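# Mokside hand-held gripper: controller box and cable set

The controller box and its cable set are the two parts of the Mokside hand-held gripper that most often come back for service. They are sold together as one kit, part 716, and fit every Mokside gripper made so far. The camera and the fingers are ordered separately.

## What is in the kit

- Controller box with vented casing
- Main cable, fitted at the box end
- Bundle of short leads for the camera, finger motor and trigger
- 30 reusable cable ties
- Printed wiring card

The box weighs 97 grams without cables. Each one is tested on the bench at Ralport before it is packed, and the serial number is entered on the wiring card.

## Fitting

1. Switch the gripper off and pull out the main cable.
2. Undo the two screws under the handle and lift the old box away.
3. Plug the short leads into the new box in the order shown on the wiring card. The trigger lead goes in last.
4. Fit the new box and tighten the screws by hand. Do not use a power driver.
5. Connect the main cable and switch on.

Leave enough slack above the box for the wrist to turn both ways. A lead that pulls tight when the wrist turns will work loose in time.

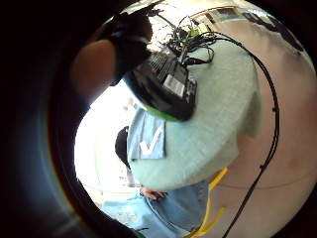
*Vented black unit with wiring and a long black cable running off to the right.*

## Looking after it

Wipe the vents with a dry brush after every 100 hours of use. Do not blow them out with an air line, which pushes dust on to the board. Check the leads for flattened or shiny patches at the same time and replace any that show them. Short leads can be bought singly.

If the camera picture drops out when the gripper is moved, reseat the camera lead first. If it still drops out, swap the main cable. The box itself is seldom at fault.

Coil the main cable loosely for storage and do not wrap it round the handle.

## Repairs and returns

Send boxes to the Stukow workshop with the wiring card and a short note of the fault. Please take off any cable ties and tape first. Heike Strobel deals with repairs and can say whether a box is worth mending before you post it. Orders from India go through Sisodia, who keep the kit and the single leads in stock.

Page last changed: May 20, 2025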